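Cleris Demonstration Cell: Operator Guide
Section 7. Running the button-press station on an open day

7.1 Before visitors enter

1. Read the Tabrizi log sheet for the last session and clear any open faults.
2. Lay the marble-patterned board on the slatted metal table. Press each corner. It must not rock.
3. Place the orange button box on the board first, then a grey one to its right. Both have red buttons. Leave enough room between them for the gripper to come down without touching either housing.
4. Move the arm to its hover position, fingers pointing down. 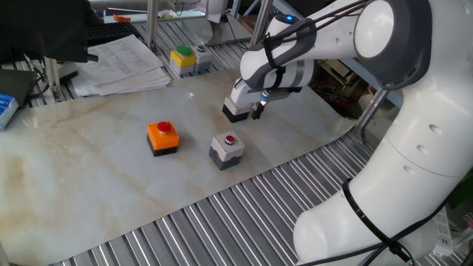
5. Check that the arm cables are strapped and do not pull at the wrist.
6. Put the visitor barrier in place and test the stop control from the operator's seat.

CAUTION: Do not reach across the board while the arm is enabled, even if it is standing still.

7.2 Teaching the press point

1. Select the programme Condow 3 and set the speed to the lowest step.
2. Jog the gripper until the fingers are above the chosen button.
3. Lower in single steps until contact is made. Store the point, then raise the arm.
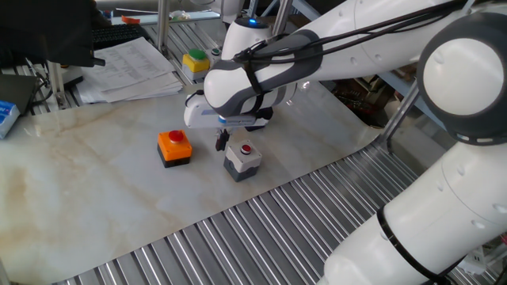
4. Run the press once at low speed with no visitors at the barrier.
5. If the box slides, stop the programme, reset the box and teach the point again. Do not correct the stored height by hand.

NOTE: Boxes kept in reserve stay off the board. The programme does not check for them.

7.3 Adding a box during the talk

The Lesadville visit on 6/26/25 used this step to show that a stored point belongs to one position only. Allow roughly 11 minutes, including questions.

1. Stop the programme and wait for the arm to come to rest.
2. Disable the arm, then place the extra box on the board.

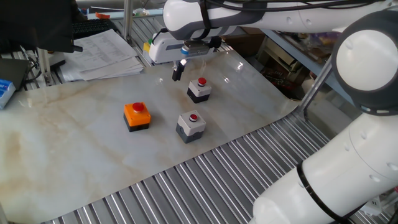 3. Re-enable the arm and teach a new point as in 7.2. The earlier points remain valid if their boxes have not been moved.
4. Step back behind the barrier before running at normal speed.

CAUTION: Visitors may choose where the box goes. Only the operator may place it.

Faults during a demonstration go to Vignesh Pinto, with the programme name and the step at which the arm stopped.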